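Folding clothes

Folding is the practice of bringing a garment into a flat, compact shape for storage or transport. It is usually the last step of doing laundry, after drying and, for some fabrics, ironing. Folded clothes are kept in drawers, on shelves or in suitcases, while garments that crease easily are more often hung.

Surface

Most folding is done on a flat surface larger than the garment itself. Laundries and clothing stores use tables at waist height. In homes the bed is a common choice, as it is wide, soft and already near the closet. A made bed with a cover pulled tight works better than loose blankets, which shift under the hands. Quilted covers hold a garment in place fairly well, though studs or other raised trim can catch on loose knits.

Color also matters to some degree. Dark clothing shows up clearly against a white or light patterned cover, and lint or a dropped drawstring end is easier to notice. On a dark cover the edges of a black garment are hard to find, especially in the evening.

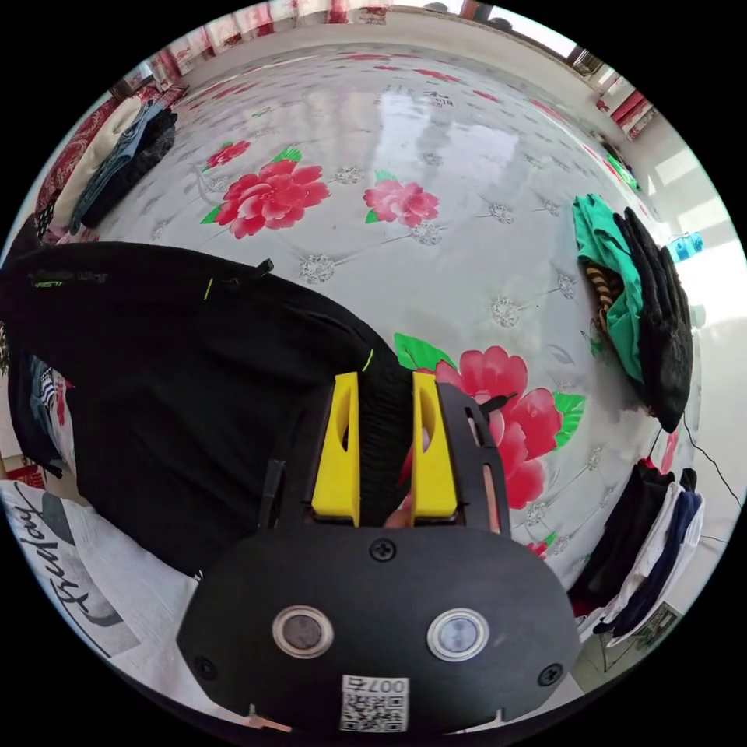 Preparation

Before folding, a garment is shaken out once and laid down with its front or back fully against the surface. Sleeves and legs are pulled straight from the cuff. Zippers on jackets are normally closed, which keeps the two front panels aligned and stops the teeth from rubbing on nearby fabric. Pockets are checked and pushed flat. Drawstrings are evened out and tucked inside the hem or waistband.

Ribbed cuffs and hems tend to pull inward after washing. They are smoothed by hand but not stretched, as repeated stretching leaves them wavy.

Common methods

The rectangle fold is the most widely used method for tops. The garment lies face down, each side is brought in toward the center line with its sleeve laid along the body, and the hem is then brought up to the collar in one or more folds. Stores often do this around a board so that every piece in a stack has the same width.

The file fold continues the same steps until the piece is small enough to stand on its edge. Pieces are placed in a drawer in a row and can all be seen from above. It suits T-shirts and light knits. Heavy sweaters folded this way tend to open up unless the row is full.

Rolling is used mainly for travel. The garment is folded lengthwise and rolled from one end. Knits and sportswear take well to rolling, and dress shirts do not.

Pants are folded in half along the center seam, one leg over the other, and then in two or three across the length. Pants with a pressed crease are matched along the crease instead of the seam.

Knitted garments

Sweaters are generally folded and not hung, since their weight pulls the shoulders out of shape on a hanger. A sweater is laid out flat with the hem straight before the sides are brought in. Drawstring cords at the hem are laid inside the fold, where they cannot snag on the next item in the pile. Thick sweaters are folded only twice across the length, and the heaviest go at the bottom. 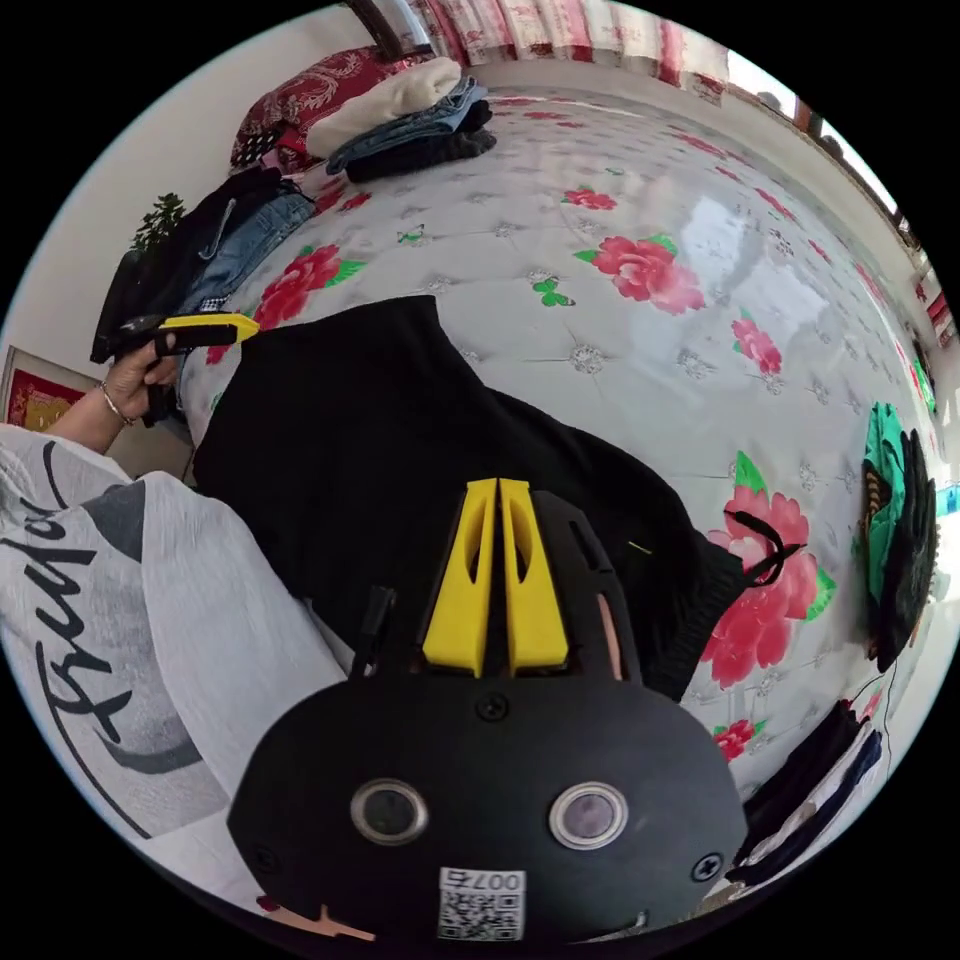 A black knitted garment spread out on a floral quilted bedspread.

Household practice

Habits differ a great deal between homes. In a survey of 159 households in the town of Alness, Shiela Agbayani found that 57 folded their laundry mainly on a bed. Other answers included the sofa, the kitchen table and the top of the dryer. The survey also asked how long clean clothes waited before being folded, and the most common answer was until the next day.

Folding boards for home use are hinged plastic panels that turn the sides of a garment in as they are lifted. The Delotlow board, a common model, comes in 2 sizes, for children's and adult clothing. Boards are of little help with jackets, hooded tops or anything with a stiff zipper, and these are usually folded by hand.

See also

Ironing
Clothes hanger
Chest of drawers
Packing (luggage)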